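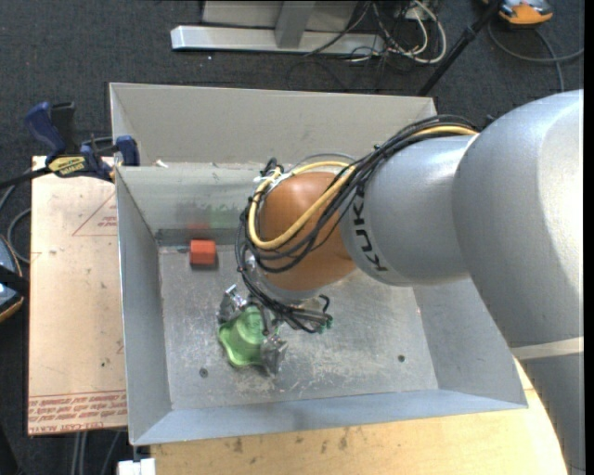 Minutes of the stores meeting, Ondance play materials, June. Started at 4 in the small office. Present: Tianyou Zou (chair), the two stores staff, the buyer and the person who looks after loans. Apologies from the cleaning lead. The last minutes were agreed with one change: the Omel sets were counted after the move, and the minutes had it before. The meeting then took the grey metal bins first, as they had been left over from last time. The floor of the bin is bare metal, worn and covered in scuffs and pale scratches, and the stores staff said most of the others are no better. Sloping sides were agreed to be useful for small pieces and should be kept in any replacement.

## 1. Bins

The buyer has a price from Dilaveck for 24 new bins in the same shape. Tianyou Zou asked whether the old ones could be lined instead. Stores staff have tried felt, which held crumbs and dust, and thin rubber mat, which curled at the corners. A stiffer mat might do better. It was also asked whether the two small dark round marks in the floor are holes or fixings. The buyer will look at the underside of a bin before ordering mats, as it affects whether a liner can be screwed down.

Agreed: try a stiffer mat in four bins until the next meeting. No order to Dilaveck for now, but the price to be kept on file.

**Action:** buyer to get mat samples. Stores staff to choose the four bins.

## 2. Odd pieces

Long discussion. Single pieces are still being left in bins after sorting, usually in the corners. A light green plastic piece with a wavy, flared base and a small red-orange block were given as the sort of thing meant. Loans said that a piece like the green one has no obvious home, and people put it back wherever there is room. Stores staff said blocks are easier to place but are more often missed.

The present rule is that anything not matched goes in the odds tray. The tray is full. Tianyou Zou suggested emptying it every month, with anything unmatched after two months going to the junk modelling shelf. Loans would prefer three months, as some Lu sets are out for a whole term and come back short. Three months agreed.

Also agreed that bins are tipped out and checked at the corners before they go back on the rack — stores staff to add this to the sheet on the wall.

**Action:** loans to write a short note for borrowers about checking pieces before return.

## 3. Stock count

The count came to 3465 pieces. This leaves out the Omel sets still on loan and one box that was taped shut and not opened. Last year's figure was about 300 higher, but it included the wooden beads, which have since been given away. No one was worried by the difference. The taped box is to be opened and counted.

## 4. Washing

Plastic pieces to be washed in net bags and dried on the racks by the back door. Metal bins to be wiped with a damp cloth and dried by hand straight away. The stiff brush is not to be used on them. The buyer to order more net bags, medium size, as the large ones do not fit the sink.

## 5. Any other business

The labels on the lower rack are peeling. Stores staff will redo them with the wider tape.

The key to the loans cupboard has been found and is back on its hook.

Next meeting: same room and time, date to be sent round by Tianyou Zou.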